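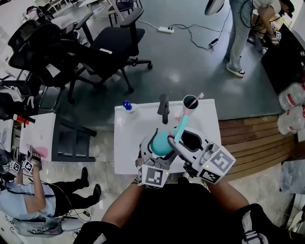
Weiße Platte mit Wasserhahn, Becher und Fläschchen.

Werkstattbuch, Freitag, Februar

Vormittag: Trikot Nedstead, signiert, 29 Unterschriften laut Liste vom Einlieferer. Das Trikot kam gestern von Isa zurück, sie hatte es wegen der Kragennaht. Naht ist jetzt gut, aber der Stoff zieht links noch ein wenig. Ich habe es nicht gebügelt und bitte auch niemanden, es zu bügeln. Die Nummer auf dem Rücken ist geflockt und verträgt keine Hitze.

Stifte: Auf dem dunklen Stoff ist es Silber, auf dem hellen Ärmel schwarz. Unter der Lupe sehe ich beim Schwarz drei verschiedene Sorten. Zwei laufen in die Faser aus, einer liegt oben auf und glänzt. Der glänzende ist vermutlich ein Lackstift, die Namen dazu habe ich auf dem Beiblatt angekreuzt. Wattestäbchen mit destilliertem Wasser, an drei Stellen im Saum probiert, wo kein Name steht: keine Farbe am Stäbchen. An den Unterschriften selbst habe ich nichts probiert und werde es auch nicht.

Sveva fragt, ob man den gelblichen Rand am Ärmelbund herausbekommt. Ich glaube, das ist alter Schweiß, also Trikot wirklich getragen. Für den Kunden ist das ein Vorteil und kein Fleck. Ich habe ihr gesagt, wir lassen ihn, und sie soll im Bericht "Tragespuren am Bund" schreiben und nicht "Verschmutzung". Bitte so übernehmen.

Rahmen: Tiefe innen war 30 mm, das reicht nicht. Wenn die Schultern gepolstert sind, berührt der Stoff das Glas an der Brust, genau dort, wo die meisten Namen sind. Neu gemessen mit dem säurefreien Karton drin: Wir brauchen 34 mm. Fincombe hat das Profil in dieser Tiefe nur in Schwarz matt. Nussbaum dauert, sie konnten mir am Telefon keinen Termin sagen. Ich habe Schwarz reservieren lassen, aber noch nicht bestellt, der Kunde muss zuerst zustimmen.

Befestigung: Nicht kleben. Beim letzten Stück hat jemand vor uns doppelseitiges Band genommen, die Reste sind noch immer im Gewebe. Ich nähe mit feinem Polyesterfaden, nur durch Naht und Saum, Abstand der Stiche etwas größer als beim Schal. Die Ärmel lege ich nach vorne, leicht gefaltet, damit beide Unterschriften dort lesbar bleiben. Das ist mir beim Probelegen zweimal verrutscht - mit Seidenpapier im Ärmel ging es dann.

Nachmittag: Ball aus der Sammlung Poojary. Druck war fast weg. Ich habe sehr langsam aufgepumpt, mit Glycerin an der Nadel, und vor der vollen Form aufgehört. Bei zu viel Druck bekommt der Goldstift auf den Paneelen feine Risse, das haben wir schon einmal gehabt. Zwei Namen sind blass, einer fast nicht mehr zu lesen. Kein Nachziehen! Der Neffe des Besitzers hat am Telefon danach gefragt, ich habe nein gesagt und es ihm auch schriftlich geschickt.

Hologramm auf dem Zertifikat: Die Seriennummer stimmt mit der am Ball überein. Auf dem Papier fehlt aber das Datum der Signierstunde. Nives Lombardi schaut in ihren alten Ordnern, ob es von diesem Termin eine Liste gibt. Bis dahin kommt der Ball nicht in den Katalog.

Licht: In der Vitrine vorne messe ich mittags 400 Lux, wenn der Rollladen offen ist. Das ist viel zu viel für Filzstift. Rollladen ab jetzt halb zu, und der Ball kommt in das untere Fach. UV-Folie ist da, aber die Rolle ist zu schmal, man würde in der Mitte eine Naht sehen. Noch überlegen.

Kosten bis jetzt nur für das Trikot: Faden und Karton aus dem Lager, Profil und Glas offen. Arbeitszeit trage ich am Ende ein, heute war es viel Messen und wenig Nähen.

Offen:
Zustimmung Kunde wegen Schwarz matt
Beiblatt Lackstift noch einscannen (Sveva Bortolotti)
Antwort von Nives wegen Liste
neue Nadeln für die Pumpe, die letzte ist verbogen
Schal vom Dezember endlich abholen lassen, er liegt immer noch in der Schublade unter dem Fenster

Nachtrag 17.40 Uhr: Kunde hat angerufen, er will doch Nussbaum und wartet lieber. Reservierung bei Fincombe ist noch nicht storniert.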